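Neues aus der Werkstatt: Zelle 2 läuft wieder in der Simulation

Kurzes Update von mir, weil ja doch einige gefragt haben. Unsere zweiarmige Küchenzelle im Projekt Bakness war seit Anfang September außer Betrieb. Am linken Handgelenk hatte sich nach 3.660 Betriebsstunden ein Lager verabschiedet -- man hat es schon vom Flur aus gehört, kein schönes Geräusch! Das Ersatzteil kam von Lanz, und zum Glück passte es auf Anhieb.

Eingebaut war das Ding an einem Vormittag. Die eigentliche Arbeit fing danach an: Nullpunkte neu setzen, beide Arme wieder aufeinander abstimmen, Kabelführung prüfen (da war auch eine Schelle lose, wer weiß wie lange schon). Bevor ich die echte Hardware wieder in die Nähe von Geschirr lasse, fahre ich alles erst in der Simulation von Ledholm durch. Dort stehen bei uns 574 Prüfläufe auf der Liste, 164 davon sind jetzt durch. Gerade bin ich bei der Startstellung mit Pfanne und Teller, der Griff zeigt nach vorn, die Hände bleiben links und rechts davon.

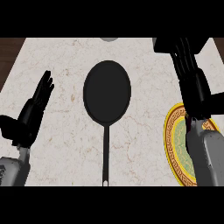
Wie es weitergeht

Die restlichen Läufe laufen jetzt über Nacht, bis zu 100 pro Durchgang. Wenn die Werte am linken Arm stabil bleiben, schalte ich die Zelle bei Wulenik wieder ein, erst mal mit halber Geschwindigkeit und ohne Last. Das Fett für die Fingergelenke muss ich auch noch nachbestellen, die Tube ist so gut wie leer. Wer bis dahin Zeit an der Zelle gebucht hatte, bekommt von mir einen neuen Termin -- bitte bis dahin nichts am Schaltschrank umstecken!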